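Friday, January 19, 2018
Onion skin dyeing, second round

Finally got the big pot going! The whole Savano batch came to 927 grams dry, split into eight skeins, all the same undyed two-ply wool we bought in December. Scoured it last night with the plain soap and left it in the bucket to soak, and it came out this morning beautifully open and soft, much nicer than the first round, which I rushed.

Mordant was alum at 8 percent of the dry weight, the Tilura powder, dissolved in a jar of hot water before it went into the pot. Brought it up slowly, held it just under a simmer for an hour, then let it sit with the lid on while I had lunch. No cream of tartar this time. I want to see how much of the orange comes from the skins alone.

Skins: yellow onions only, 50 grams per skein, torn up small and simmered until the water looked like strong tea. Strained twice through the old pillowcase. The smell is a lot in here with the windows shut, but I've grown fond of it.

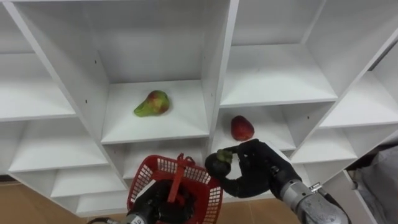
Do the skins need to be strained out before the wool goes in?
For even color, strain them. Scraps caught between the strands leave darker patches, and they are a pain to pick out of two-ply afterward. If you want mottling, leave some in on purpose and label the skein so we know.

First skein in turned gold within minutes – a proper warm gold, the kind I was hoping for from the Argate notes. Pulled one early, left the others in longer, and put the last through a weak iron dip. That one went a deep olive brown and I love it. Keep the iron pot separate!! The least trace of it dulls everything else.

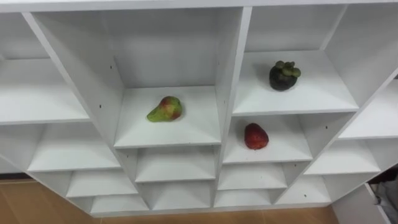 Drying is where I lost track last time, with damp skeins sharing hooks and tags falling off. The new plan is string tags through the tie at both ends, written in pencil, and no skein moved until its tag matches the page. Once they are fully dry I'd like one cubby per shade in the white unit, going light to dark. The white boards should be a good plain ground for comparing the golds, better than the bench, and that light wood floor makes anything yellow look yellower than it is, so please don't judge colors by laying them down there.

For next time: try the Bakilana lambswool in the leftover bath. There's still plenty of color in it. Cut a short length from every skein for the window fade test, half under card, and staple the other piece to this page. Also need more alum and a new pillowcase.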